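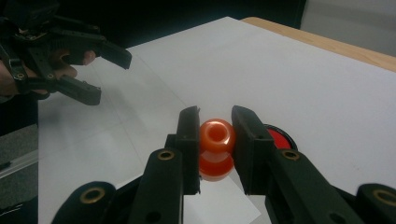

OK so Auður Kvaran is finally touring again and I have been up since five reading the dates like they're my own medical results. Thread, sorry in advance.

It's called the Hederetti tour, same as the record, and it starts in August. Small rooms mostly. Theaters, a couple of old dance halls, one barn (an actual barn, with a license and everything, I looked it up).

If you only know her from the duet with Teodoro Navarro, please go back and do the first album. The duet is fine! It's a nice duet! But it's the most polished thing she's ever put out and she doesn't sound like that on stage at all. On stage she's louder and kind of scruffy and she talks way too long between songs, and I'd listen to her talk about tuning pegs for an hour.

The band, for the nerds: Kadir Başaran is back on pedal steel, which made me yell in my kitchen. Sérgio Figueiredo on upright bass. New drummer, don't know the name yet, the announcement just says "drums TBA" which is a little scary this close to the thing.

Kadir sat out the last run and you could hear the hole where he should've been, especially on the slow ones. They had a keyboard covering his parts. I have nothing against keyboards. But come on.

38 shows. THIRTY EIGHT. Last time it was a handful of weekends and then she went home and made us wait forever, so I don't know what got into her but I'm grateful for it.

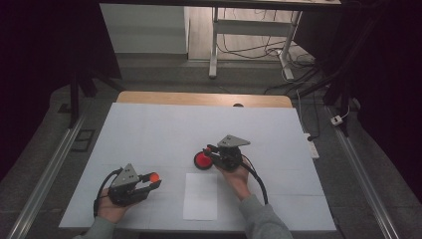 Is there an opener on every date?
Hülya Gezer opens all of them except the two festival shows, where it's just whoever the festival put on before.

And get there for Hülya, please. I saw her play to a room that was mostly people buying fries, and by the third song they'd stopped buying fries. Just her and a beat-up guitar and that low voice. She does one about her dad's delivery van that I can't hear in public anymore.

Tickets. Presale is through Grureo this time, which, ugh. You need an account before it opens, you can't make one in the queue, it kicks you out and you start over at the back. Ask me how I know. Make the account tonight and put your card in there too.

Limit is two per person per show. I've already had a fight with my sister about who gets my second one for the Segers date and we are both adults with jobs.

Segers is the one I'd pick if you can only do one, by the way. It's an old ballroom with a wood floor and a balcony that goes most of the way around, and the sound up there is better than down front. I know everybody wants to be down front. Go stand on the left side of the balcony and thank me later. Bar's slow though, so go before Hülya comes on or forget it.

Setlist guesses, because I can't help myself. She'll open with the title song, she always opens with the title song. "Gronutton" has to be in there, people would riot. I want "Gronutton" early in the night for once instead of saved for the encore, when half the room is looking for their car keys.

Dream pick is the waltz off the second record. She's played it live two times that I know of, and I missed both, one of them because I was in the bathroom line. I've made my peace with it. (I have not made my peace with it.)

Somebody asked me about the vinyl. There's a tour pressing, sold at the shows only, and the merch post says the cover is different from the store one. No price yet. I'd bring a tote bag, the last time I carried a record through a crowd it came home with a corner like a dog ear.

Also a few people are mad there's nothing on the west coast, and fair enough, I'd be mad too. The post says "more to come" at the bottom, but every tour post ever written says that, so I wouldn't book time off over it.

My plan is Segers, then the barn, then possibly the last night if I can find someone to split gas with. I drive, you pick the food, we listen to the albums in order and there's no skipping the weird instrumental one.

If you're going to the barn show tell me, I'm trying to work out the parking. The venue page just says "field."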